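Datensätze > Recht > Familienrecht > Pralludex

Pralludex: Unterhaltsbeschlüsse, Version 2

12.06.2021, von Antigoni Sotiropoulos
3 Kommentare | 14-mal geteilt

Inhalt

Pralludex enthält 2.958 anonymisierte Beschlüsse zu Trennungsunterhalt und Wohnungszuweisung. Davon betreffen 624 Fälle eine Ausgleichszahlung für den Auszug aus der gemeinsamen Wohnung. Jede Zeile der CSV-Datei entspricht einem Beschluss. Beträge stehen als Monatswerte in Euro, einmalige Zahlungen in der Spalte einmalig.

Namen, Aktenzeichen und Adressen wurden entfernt. Die Prüfung übernahm Fernanda Bragança (Hamlow). 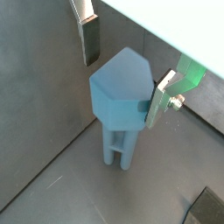 Bekannte Lücken

- Bei 276 Beschlüssen fehlt das Datum der Antragstellung.
- Vergleiche sind nicht enthalten, nur Entscheidungen des Gerichts.
- Spätere Abänderungen sind nicht mit dem ersten Beschluss verknüpft. Das Feld folge_id ist angelegt, aber leer. Es soll im Juli gefüllt werden.

Nutzung

Nur für Forschung und Lehre. Für die Berechnung von Ansprüchen im Einzelfall ist der Datensatz nicht geeignet. Fehler bitte mit Zeilennummer melden.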